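Voltik Gescombe Splitboard Binding

Product code 3563

The Gescombe is Voltik's touring binding for splitboards, made for riders who spend most of the day climbing and want a soft, predictable feel on the way down. It replaces the Jesdale, which has been dropped from the range. Spare straps and ladders for the Jesdale are still in stock and can be ordered by phone.

The baseplate is aluminium and sits directly on the pucks, with no adaptor plate in between. This keeps the foot low on the board. The highback has forward lean in three positions and a negative setting for walking, changed with a lever at the heel that works with gloves on. It clicks firmly into place and should be checked before each descent.

Weight: around 1400 g per pair, size M, without pucks
Sizes: S, M, L
Colours: black, moss
Flex: medium soft
Climbing bars: two heights, fitted
Stance: angles adjust on the pucks, sold separately

The toe strap is worn over the front of the boot, not across the top. The ankle strap is the same one used on the Oksanen freeride binding, so parts can be swapped between the two. Buckles are metal. All screws take a standard number three Pozidriv, and a small driver is included in the bag along with four spare screws and a spare pin.

Changing from walking to riding: pull the pin, lift the binding off the touring bracket, join the board, slide the binding over the pucks from the tail side and push the pin back in. Clear packed snow from the pucks first. If the binding stops halfway, take it off and clear them again. Do not kick it on, as this bends the rails.

Boots up to UK 12 fit the large. Anyone between sizes should take the smaller one unless they wear a bulky boot.

Pucks and touring brackets are not included. Orders placed before December 10, 2018 ship with the old carry bag, later ones with the new bag. Return postage within the UK is free for 40 days on unused bindings.

Customer comments

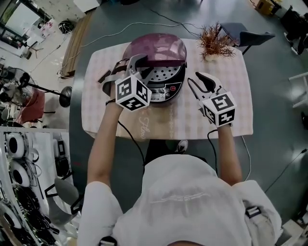
Savvas Gkikas: I went from the Jesdale to these in October and kept my old pucks. They fit, but the left one needed a bit of filing at the front before the pin would go in. Size M with a UK 9 boot. The heel lever is much better than the old one.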